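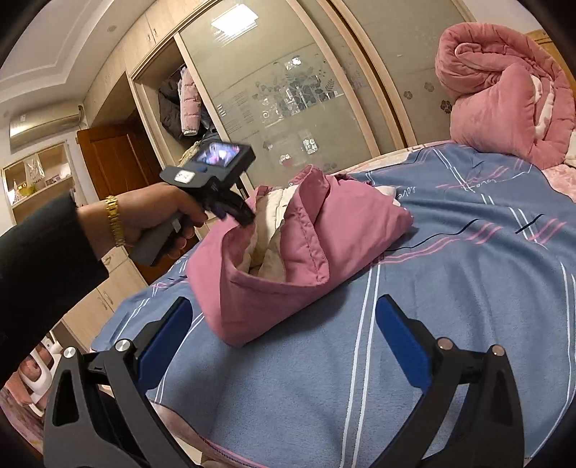 By the Dellwood Home Desk | August 9, 2023 | Laundry & Closets

How to Fold a Puffy Jacket So It Stays Folded

A lined jacket is harder to fold than a sweater. The filling holds air, the sleeves slide out, and the whole thing opens up again as soon as you let go. The method below takes a few minutes and works for most light jackets with a snap or zipper front. A pink one with a cream lining is on the bed in the photo.

What you need

A flat surface wider than the jacket with its sleeves out. A bed is fine. Pull the sheet tight first so it doesn't bunch up under the fabric. You don't need a folding board or a vacuum bag.

Before you fold

Empty the pockets. Check the care label and make sure the jacket is completely dry, including the seams and the cuffs. Close the zipper to the top and fasten the snaps. If the lining has bunched up inside a sleeve, reach in and pull it straight.

Folding

1. Lay the jacket face down and smooth it from the collar to the hem.

2. Fold one sleeve straight across the back. Do the same with the other sleeve so that it lies on top of the first.

3. Fold each side in toward the middle. You should have a long strip the width of the collar. If there is a hood, fold it down onto the back.

4. Press from the collar toward the hem with your forearm. Go slowly. Quilted sections let the air out a little at a time.

5. Fold the hem up by a hand's width, then roll or fold from the collar down until you reach it.

6. Turn the folded hem inside out over the bundle, like a pocket. Tuck in any lining that sticks out.

One end will usually come out bulkier than the other. Put the narrow end in first when you load a drawer or bin.

If it keeps opening

The pocket made in step 5 is probably too shallow. Unroll the jacket and fold up a deeper hem. Very thick winter coats should go on a hanger instead.

Storing

We keep children's jackets in a Walex under-bed bin, 2 layers deep. Don't pack them tighter than that if they will be put away for the whole summer, as the filling can stay flat. In July we take everything out, shake it, and fold it again along different lines.

To bring a jacket back into shape, unfold it, shake it by the shoulders, and hang it overnight.

Filed under: bedroom, folding, outerwear
195 comments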